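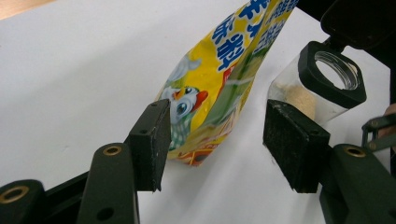 The Dunddale Open Day is a yearly public event held each November by Virel, a robotics workshop in the town of Dunddale. It was first organized by Catalina Leiva, head of the handling group, and admits 300 visitors in groups of 20.

The main demonstration lasts 90 minutes and deals with the handling of kitchen goods. An operator works at a table with a hand-held gripper known as the Widis, whose fingers end in black pads. Soft packaging has been part of the program from the second year onward, as it changes shape under pressure and is harder to grip than a box or a can. 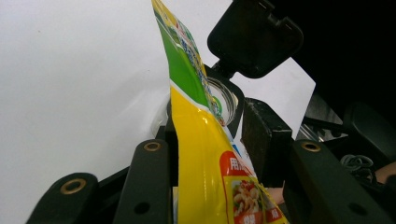 A seasoning package held in the gripper during the demonstration

Visitors may try the gripper after the demonstration, under staff supervision. Recordings from the event are added to the Negussie collection, a set of 1000 handling sessions kept by the workshop and open to schools on request. Admission is free, but places must be reserved in advance. Children under eight are admitted with an adult.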